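Ticket: Talavera gift box, lid will not seat on base
Product: Talavera two-part presentation box, black outside, white inside
Supplier: Drostar
Batch: 500, delivered in March
Status: Open, waiting on supplier

Problem as reported
The lids from the March delivery stick when they are pushed on. Some stop halfway down one long side and have to be forced. When forced, the corners of the base go soft and the black paper starts to lift. The foil-lined trays go into the same parcel and are not affected.

Checked so far
09:10. Tried lids from the top layer of the carton on bases from the same layer. Same fault.
09:25. Turned the lid end for end. Some pairs then closed properly, others did not.
09:40. Tried a lid from the old stock on a new base. It went on with no force. Tried a new lid on an old base. It stuck. The fault looks to be in the lids.
10:05. Measured inside the lid on the long side. It is 2 mm narrower than the drawing at one end and correct at the other.
10:20. Left a base and tray out on the white table in the packing room for comparison with the next carton.
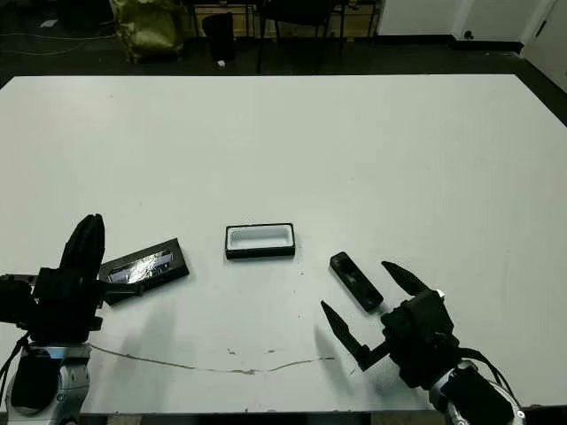 Reply from Funora packing desk: we had the same trouble with the long boxes last year and it was the glue flap folded inside the lid. Run a thumb along the inside edge before you measure again. If you can feel a ridge at one end, the flap has been stuck down double. We sent ours back, as pressing it flat did not hold overnight.

Update, 11:30
Felt along the inside of the lids as suggested. There is a ridge at the narrow end on every lid that sticks, and none on the lids that close. Pressed one flat under a weight to see if it holds. Will look at it in the morning.

Asked Drostar for replacement lids only, bases to be kept. They want two faulty lids posted back before they agree to anything. Both are wrapped and in the out tray.

Still to do
Put the remaining sealed cartons to one side until they have been checked.
Tell Droltomel that their order of 900 will be packed in old stock first.
Ask Drostar whether the next run uses the same glue flap.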